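Canow's Heat Plan Passes, and It Has Real Money Behind It

After two summers of hearings, the Canow council has approved the town's first climate readiness plan, and we could not be happier with how it came out! The vote was closer than we wanted (one seat made the difference), but the plan that passed is nearly the one residents asked for back in April.

The big win is shade. The town will plant 1,000 street trees, starting in the Vadau district, where long stretches of sidewalk have no cover at all. We turned in 1,122 signatures asking for Vadau to go first, and 842 of them came from people who live there. Council members brought up that petition again and again during debate, so if you stood outside the library with a clipboard, thank you.
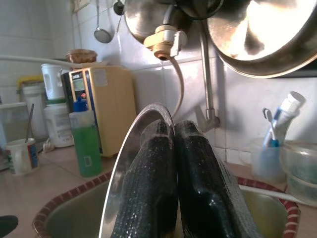 The plan also sets up cooling centers at the Skereo branch library and the old Ghaffari school, both open until 10 p.m. on days when a heat warning is in effect. Rides will be free for anyone over 65, and pets in carriers are welcome, a change that came straight out of the public comments.

Then there's water. Canow's reservoir sat at 52 percent of capacity at the end of last summer, and the new rules take that seriously without being harsh on households. Lawn watering moves to early morning and evening, new town buildings have to use low-flow fixtures, and there's a rebate for swapping out old faucets and toilets. 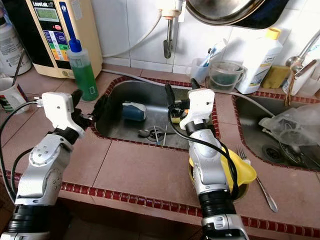
At the kitchen sink, with a dark cloth or sponge at the basin rim.

What we didn't get was the flood map update. The creek maps are badly out of date, and the council pushed that piece to the next budget round. We'll be there with bells on, and we'd love company.

Want to help with the first planting? Sign-up sheets are at the Skereo library desk now. Gloves and shovels provided, bring a hat and a water bottle!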